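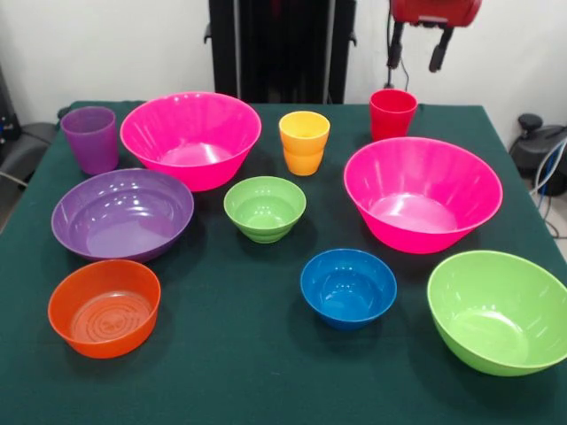 Sendholm wrote in under last month's page to ask whether it matters which cup you start with, and if a person could get away with using the same three or four pieces all week long, seeing that washing and setting out a whole tableful gets old fast.

Well, Sendholm, I'd say start with whichever cup you like, but please don't use the same few pieces all week! I did that my first June at this and ended up with a big pile of recordings and an arm that was very good at one bowl. So let me put down what I've learned about collecting pick-and-place examples with ordinary kitchen things, for those of you doing it at home or in a corner of the workshop. Some of it is housekeeping, and most of it my mother could have told me.

Choosing the dishes

Plastic is your friend. It gets dropped, it gets squeezed too hard, it gets knocked off the edge while you're still learning to drive the arm smoothly, and you pick it up and carry on. I like a mix of cups and bowls in plain strong colors, some deep and some shallow, with a few ribbed or stepped sides among the smooth ones. Two matching bowls are worth having as well, so the system has to deal with "the other pink one" sooner or later.

Look at the rims before you buy. A wide flared rim and a straight one ask for quite different grips, and you want plenty of both in your examples. Thrift stores are wonderful for this (picnic sets especially), and so is the back of your own cupboard.

The cloth

Put a cloth down. A bare shiny tabletop throws glare, and cups skate away on it when a finger nudges them. A dark, plain cloth with no pattern is what I come back to every time. Dark green has been kind to me, though a lime bowl on it stands out better than a deep green one would. Let it hang over the sides and smooth it with the flat of your hand between takes. A few faint wrinkles do no harm at all. A ridge big enough to tip a cup does, and you'll want to pull that out before recording.

If the cloth creeps, a strip of rubbery shelf liner underneath will hold it. Wash it without fabric softener, which seems to make mine slide more.

Setting out and shuffling

Leave gaps. The fingers need room to come down on both sides of a rim, and a beginner's hand on the controls needs more room still. Once your takes are going smoothly you can crowd things on purpose, a bowl tucked partly in front of a cup, say, and those harder layouts are some of the most useful you'll make.

Between takes, move everything, even the pieces you didn't touch. We all have a lazy habit of putting the red cup back in "its" corner, and the arm will learn the corner instead of the cup. I shuffle with my eyes half shut, which gets me laughed at, but it works for me.

Keeping count

Robichaud asked what a sensible target is. My own first batch was 405 takes, and it was enough to show me everything I was doing wrong. The second was almost 2000, done in short evenings, and I'd never try to rush it. I stop when I get clumsy. One night I kept going until 2315 on the kitchen clock, and I threw out most of the last hour the next morning.

Write the task down in the same words each time. "Put the small cup in the large bowl" should stay exactly that, and not turn into "stack cup" when you're tired. A notebook beside the table is plenty. I put a little check mark for a clean take, a dash for a slow one and a circle for anything dropped. Keep the drops in their own folder, by the way, you may be glad of them later.

Light and tidying

Draw the curtains or record at the same hour, at least to begin with. Glossy bowls catch every lamp in the room. When you have a solid batch under steady light, then go ahead and vary it!

Tie the cables back so they can't sweep the table, and wipe the gripper fingers at the end of the evening with a barely damp cloth. Plastic bowls pick up a greasy film from handling, so those get dish soap and a proper dry. Stack them by size, cups separate, or you'll be prying them apart next time.

Donow has asked about lids and Hendix about wooden spoons. I've got notes on both, and the lids are going to need a page to themselves.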